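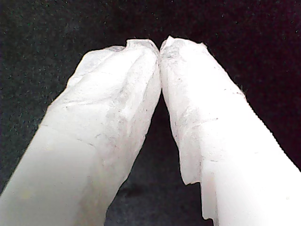
I have worked in the sorting room at Prosora for long enough that I still say "the new machine" about something we got in September. It does the folding and bagging that four benches used to do by hand. We kept 2 of the benches.

The job is small fabric parts. They come up from cutting in bins, and each one has to be picked up, turned face out, checked for pulls and put in a sleeve. A good day for one person was 700 pieces. The line that Nusine installed did 1,002 on its first full shift, and the number went up on the whiteboard by the time clock, where it stayed for weeks. I didn't love that. Begoñe Toledo, who runs our shift, wiped it off one morning and wrote the lunch order there.

Most of what I do now is look after the fingers. They wear a thin covering, and the covering takes all the abuse. It creases, it picks up gray smudges, and sooner or later it tears and a flap hangs off the inside. A small tear can snag a piece and drag the next one along with it. So I stop the line, peel the old covering, wipe down, put on a fresh one, close the fingers and check that the tips meet. If there's daylight between them at the top, I do it over. The manual says 3 minutes. I can do it in that if the roll is cut straight.

Anas Younis from the bench next to mine went over to shipping. He asked for it, and he gets home earlier now, but he told me he misses sitting down. I miss the talking. With four of us at the benches you could carry on a conversation all afternoon and your hands just kept going. Now I'm listening for a change in the sound, and I walk a lot more. My wrists are better. I used to sleep in a brace and I quit doing that before Thanksgiving.

The pay question took longer than the machine did. We were still on the piece rate when it arrived, which made no sense once the pieces weren't ours. For a couple of pay periods they used our old averages. Then it went hourly, a little above what I was making, and a little below what Anas was making, because he was fast. He brought that up with Begoñe and she took it upstairs. They matched him in shipping.

The Alville plant gets its line next, and they want me to go out there and show people how to change the coverings. I said yes to one trip. I asked for the mileage in writing and I'm still waiting on it.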